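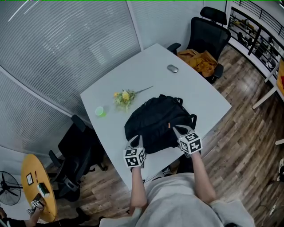 Visit report: the Kestow percussion workshop and the Lullis rehearsal hall

Kestow builds stage instruments for touring percussion and movement companies. The workshop occupies the ground floor of a former dairy, and the Lullis rehearsal hall shares its rear wall. Both were open to technical staff from visiting theaters in September. I attended on behalf of our stage department, mainly to look at floor loading and pickup wiring before we host a show that uses the Kestow tube rack.

Workshop

The tour started at the cutting bench. Tubes are cut long, left overnight at room temperature, and trimmed to pitch the next morning. Trimming is done by ear against a reference tone and then checked with a tuner. Aivar Priedītis, who runs the bench, told us that the low tubes drift most under stage lighting, and that he trims them slightly flat if he knows the lighting plot in advance. He would like to receive the plot earlier than he usually does.

The rack frame is welded in 4 sections and bolted together on site. Each joint has a rubber washer between the plates. An older version without washers was kept near the door for comparison, and striking the two with the same mallet gave a clear difference: the older frame rang on well after the tube had been damped. The bolts are standard sizes. Our own tool kit covers all of them except the caster locks, which need a long hex key. Kestow will ship one with the rack if asked.

Pickups

Contact pickups are glued to the tube caps and wired to a junction box on the rear of each section. Cable runs are fixed with cloth ties, because plastic ones rattle. The boxes feed a small mixer supplied by Cakside, mounted under the lowest shelf. I asked about access during a performance and was told there is none – the mixer is set at the sound check and left alone. A spare travels in the same case as the mallets.

Two points for our sound crew. The output is unbalanced, so a direct box is needed at the stage end. The connectors face upstage, and the run to our stage left panel will have to go behind the rack and not under it, or the casters will cross the cable in the second position.

Rehearsal hall

The Lullis hall has a sprung floor on timber battens, seating for 227 on a retractable unit, and a grid at a fixed height. The floor was replaced after a run of a drum piece in which performers dropped from the rack to the stage in full costume. The new panels are thicker at the center than at the sides. This is not visible from above, and visiting companies are given a plan showing where the change occurs.

We watched a working rehearsal of a piece by the Sakalauskas company, stopped and restarted several times. Running time is listed as 90 minutes with no intermission. The performers play the tube rack, floor drums and their own costumes, which have hard panels sewn in at the thigh and chest. The panels were easily heard from the back row without amplification. Footwear was soft-soled except in one section, where the tempo is carried by heel strikes and the floor microphones are brought up.

Projection is thrown from the rear of the house onto a gauze. From the side seats the image was pale, and the rack cast a shadow across the lower part of it. The company's lighting operator said this is accepted in the hall and corrected on larger stages by raising the projector.

Load-in notes

The full rack with cases comes to roughly 1000 pounds. Our freight elevator will take it in two trips. The longest case will not turn at the corridor outside the paint shop, so it should come through the dock door directly onto the stage. Kestow asks for a level area the full width of the rack before assembly begins, with the gauze already hung and flown out.

Outstanding items: confirm the lighting plot date with Kestow, request the hex key, and measure the clearance between the second rack position and our fire curtain line.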